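Akano hand-held gripper: cloth and soft goods edition
Virberg > Data collection tools > Hand-held grippers

Product page last revised Wed 4 April

The Akano is a two-finger gripper you hold in your own hand, with a camera looking out over the fingers. People do the task, the camera records it, and a policy for the real arm is trained on the recordings. We've sold it for boxes and cups for a while, and we were keen to find out how it would cope with cloth. Very well, as we can now report, and we learned a lot about how to collect the data along the way!

What we tested

Cloth is a lovely problem. It folds where you don't want it to, it hides its own corners, and it never lies the same way twice. Our Yagi study asked one simple question: does it help to record flat cloth and hanging cloth together, or is it better to train a separate policy for each?

We recorded 531 demonstrations with 13 people, all using the same finger pads and the same camera mount. Some were pick-ups from a table top, and the others were with the cloth hanging. We then trained three policies: flat only, hanging only, and mixed.

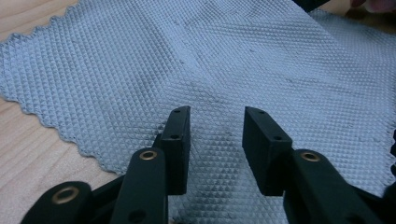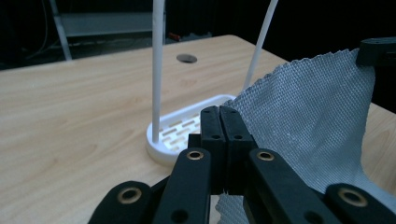 Textured grey cloths with pinked edges, seen from the gripper camera.

The mixed policy did best on both kinds of task, which pleased us no end. We had half expected it to muddle the two. The biggest gain was in finding an edge when the cloth had a crease running through it, where the flat-only policy tended to go for the crease instead (a very human mistake, if you've ever tried to pick up a tea towel in a hurry).

We should say where it still struggles. Very thin fabric slips between the pads, and anything larger than a bath towel needs two grippers. A two-handed set is being tried out now and we hope to have results in June.

What's in the box

Akano gripper with linkage and brass bushings, assembled
Pair of black rectangular finger pads, plus one spare pair
Camera mount (camera sold separately)
Hex key and spare screws
Printed quick-start sheet

Works with

The fingers match those on the Romateck parallel gripper, so what you record by hand carries over to the arm with the same pad shape and spacing. If you use another arm, we can send the pad drawings so you can make your own adaptor.

Tips from the study

Wipe the pads between sessions. Fluff builds up faster than you'd think.
Change the cloth's starting position every time, even if only by a little.
Let people practise for a few minutes before you keep anything. Early recordings are full of second tries.
Check the bushings for play every week and swap any that feel loose.

The Yagi recordings and training settings are free to download for anyone who owns an Akano. Write to the Virberg support desk with your serial number and we'll send you the link.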